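From: Kerubo Laizer
To: udlow-robotics
Date: 26 February 2019
Subject: Re: [udlow-robotics] gear task, where are we

Győző Vincze wrote:
> Could somebody write down what counts as a finished
> run? I have heard 7 versions, two of them from me.

Fine. Gears go on the shafts of the round plate, teeth meshed, no human hands. The approach is the slow bit: red fingers closed on the teeth, gear over the plate, and everyone in the room suddenly an expert on angles. 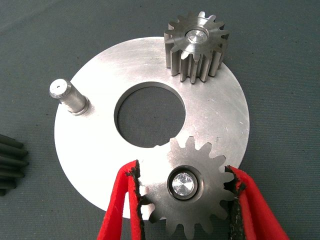

Starting layout

Plate in the middle of the gray cloth, between the arms, pins up. Loose gears off to the left. Please stop "improving" this before your turn, Tõnu.

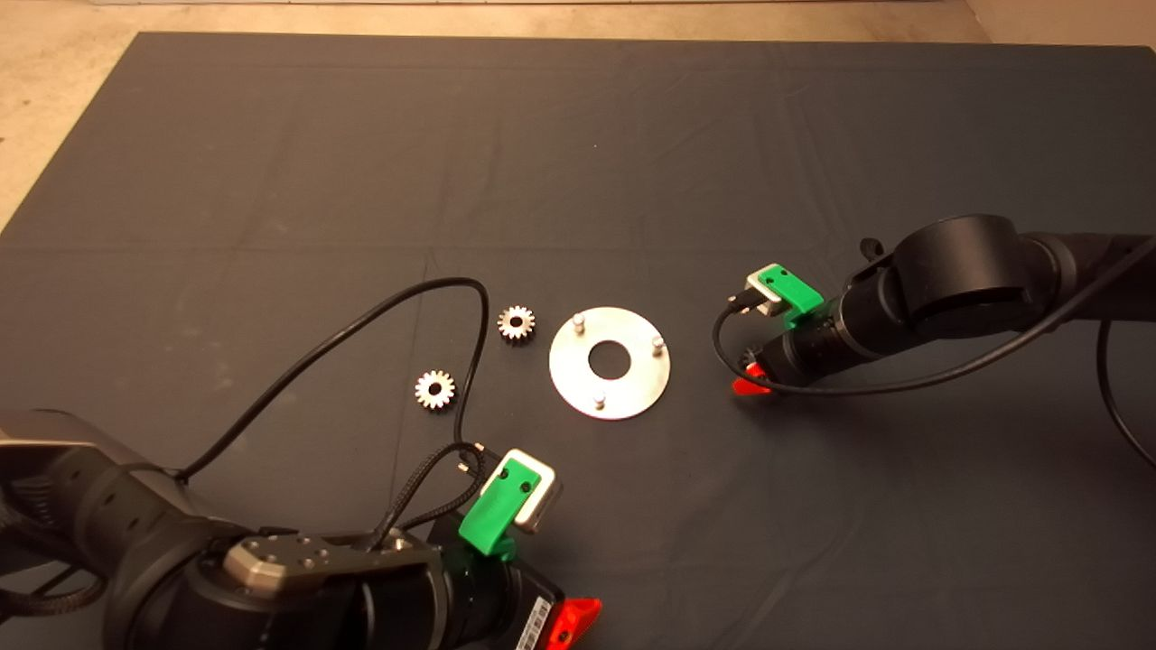

Chaimae wants it noted that the left arm's cable still loops over toward the gears, and that she asked for cable ties in September. She also thinks 8 minutes per run is generous.

I think it's optimistic. Rūta has the sign-up sheet. The Livik entry form is still on my desk, being ignored.

Kerubo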